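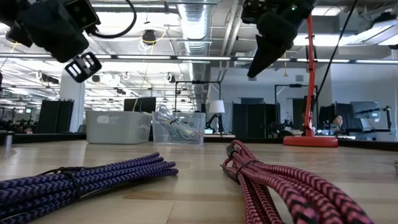 Purple braided cable, coiled, on the wood table.

Pancombe Cord Notes

Hi! I keep notes on braids. Mostly cords, some shoelaces, a few dog leashes, and whatever else people mail me or let me poke at. After years of keeping it all in a notebook I typed the whole thing up, and this folder is the result. There are 629 entries so far, each one a single cord with its pattern, its strand count and where I got it.

What's in the folder

cords.csv is the main table, one row per cord.
patterns.txt explains the pattern names I use. Please read it before you email me about "herringbone" — I use that word for any braid where the strands make little V shapes along the length, and I know some weavers are stricter about it.
sources.txt says who gave me what. Teresa Głowacki sent an entire shoebox in October, so you'll see her name a lot.
old/ is my first try at the table. The colors in there are a mess, don't use them.

The columns

id: just a number. There are gaps where I threw out duplicates.
pattern: plain, herringbone, diamond, spiral or other.
strands: counted by me under a desk lamp. If I lost my place more than twice I left it blank.
color_a and color_b: plain color names, main color first. I gave up on anything fancier after Joscha Oltmanns and I spent a whole evening arguing over where blue stops and violet starts (he still thinks he won).
core: yes, no or unknown. I only put yes if I could see a cut end.
feel: my own opinion, from 1 (slippery) to 5 (scratchy). Take it for what it is!

Things I know are wrong

Nearly 40 rows have no strand count. Diamond and spiral get mixed up in the early rows, mostly on thin cords, and I'm fixing those as I find them. The leashes were measured stretched and everything else was measured slack, so don't compare lengths between them. Mariama Arthur caught that one and I still haven't redone it.

Opening the file

It's plain CSV, saved as UTF-8. If Teresa's last name comes out as gibberish, your spreadsheet program is guessing the wrong encoding, so pick UTF-8 by hand when you import.

Using it

Go ahead, for anything you like. A mention of Pancombe Cord Notes would be nice. If you spot a mistake, send me the id and what you think it should say, and I'll dig the cord out and look again.

Last updated Feb 7, 2024. The next batch is mostly curtain cord from Marit Haugland, and I haven't opened the bag yet.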